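3.2 Beschaffung und Budget

Beantragt hatten wir 4.000 Euro, bewilligt wurden 500. Frau Gallegos nannte das einen »Rahmen, der zum Denken anregt«. Wir dachten also und strichen als Erstes die Hardware.

Bis März läuft Projekt Dedeo deshalb in der Simulation. Schubladenschrank, Toaster und Topf kosten dort nichts, die zweite Hand auch nicht.
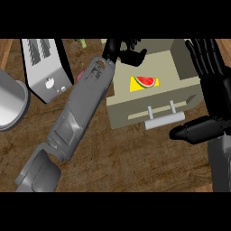

Bleibt der Rechner. Eine gebrauchte Grafikkarte aus Sellden liegt bei 400 Euro, der Rest geht an Kabel und Versand. Stella Muli wollte eine Reserve einplanen — der Antrag wurde vertagt. Für echte Greifhände nennt Bogdan 12 Wochen Lieferzeit, einen Preis bislang nicht.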